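The Sandwich Counter on Rellura Street

At noon the line at Hegazy goes out of the door and past the bicycle shop. People in Sinusitz don't like to wait for lunch, but for this sandwich they do.

The shop opened in February with 22 seats and a menu of four lines. The most popular is called the Sullen, after the village where the owners learned to bake. It is a round bread, cut in two, with grilled eggplant, tomato, lettuce and purple cabbage. On a busy day they sell 300 of them. The rent for the small corner room is 1,875 a month, so they must sell many.

I asked what makes the difference, and the answer was the cabbage. It must be shredded thin and salted a little, then left alone for one hour. The lettuce is chopped only when the first guests are already standing outside. Both are kept side by side – purple on the left, green on the right – and the hand learns the place quickly.

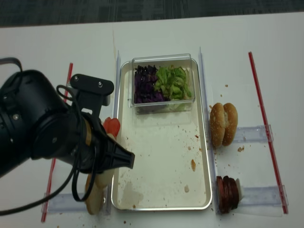
The bread is more difficult. It should be pale and soft, and it must not be toasted too long, or it breaks when you bite. The tomato goes in last, directly under the top half, so the juice runs down into the cabbage and not into the bread.

I ate mine on the bench across the street. The sauce arrived on my sleeve before I was finished, and I went back for a second one at three o'clock, when the line was gone.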